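Werkstattbuch, Juni

Thema diesmal: Leim für die Passepartouts und die Rückwände. Die alte Charge Weizenstärkekleister ist aufgebraucht, der Rest im Kühlschrank roch sauer und ist weg. Neu angesetzt gegen 9 Uhr, 30 g Stärke auf 204 ml destilliertes Wasser, eine halbe Stunde quellen lassen, dann im Wasserbad gerührt, bis er glasig wurde. Hat länger gedauert als beim letzten Mal. Der kleine Topf von Allico hält die Temperatur schlecht, die Platte regelt in groben Stufen, und zwischen 2 und 3 liegt genau der Bereich, den man braucht.

Zweimal durchs Rosshaarsieb gestrichen. Konsistenz wie Quark, für Japanpapier noch verdünnen, für Leinenband so lassen.

Proben auf dem Karton von Patik (der cremefarbene, nicht der graue):

Streifen A, Kleister pur, 34 Minuten unter Gewicht: Karton wirft sich an der langen Seite, nach dem Wenden besser.
Streifen B, Kleister mit etwas Methylcellulose: liegt plan, lässt sich aber nach dem Trocknen mit dem Fingernagel anheben.
Streifen C, Kleister verdünnt, zwei dünne Aufträge: plan und fest. So machen wir es weiter.

Streifen D war der Dispersionsleim aus dem Regal, nur zum Vergleich. Hält natürlich, geht aber nie wieder ab. Für Originale bleibt der draußen. Bei gekauften Drucken in einfachen Rahmen kann man drüber reden, da wird ohnehin irgendwann der ganze Karton getauscht.

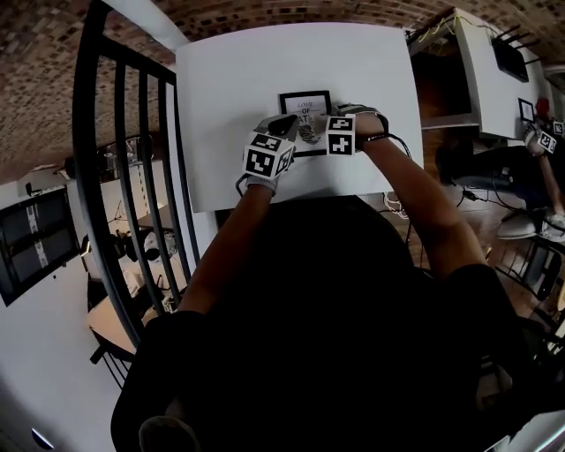

Zuletzt geändert: Juni, 16:42 Uhr

Bei kleinen schwarzen Rahmen mit weißem Blatt sieht man jeden Fehler im Falz sofort. Beim Schneiden also den Karton auf jeder Seite einen Millimeter kleiner als das Falzmaß, sonst drückt er sich bei feuchtem Wetter nach vorn gegen das Glas. In der Ultviller Lieferung war das bei mehreren Stücken der Fall, dort saß der Karton stramm und das Blatt hatte eine Welle quer über die Mitte. Nachgeschnitten, über Nacht gepresst, Welle fast weg. Ganz bekommt man sie wohl nicht mehr heraus.

Klebeband hinten: Das Papierband von Talukder klebt nach dem Anfeuchten gut, wenn man es eine Minute liegen lässt und erst dann andrückt. Zu nass aufgetragen zieht es den Rücken zusammen. Schwamm ausdrücken, nicht nur abstreifen. Die Rolle reicht noch für ungefähr 179 cm, also nachbestellen, bevor die großen Formate drankommen.

Luftfeuchte war am Vormittag zu hoch, Fenster ab Mittag zu. Das Hygrometer hängt falsch, direkt neben der Tür zeigt es bei jedem Durchgang etwas anderes. Umhängen an die Wand hinter der Presse.

Offen:
- Kleister in drei Tagen auf Geruch prüfen, Glas mit Deckel, unteres Fach
- Probe C nach einer Woche noch einmal biegen
- Löschkarton ist wellig, neuen Satz zuschneiden
- Falzbein mit der Kerbe aussortieren, es macht Riefen ins Japanpapier
- Messerklingen

Kommentare (3)

papierkante
Zum Kleister: bei mir hält er deutlich länger, wenn ich ihn am Stück im Glas lasse und immer nur die Tagesmenge durchs Sieb streiche. Einmal gesiebt, wird er schnell wässrig.

werkbank_ost
Wie viel Methylcellulose war in Streifen B? Bei einem Teil auf vier Teile Kleister löst sich bei uns nichts.

papierkante
@werkbank_ost kommt auch auf den Karton an. Der cremefarbene saugt stark, da bleibt oben kaum etwas stehen. Vorleimen hilft.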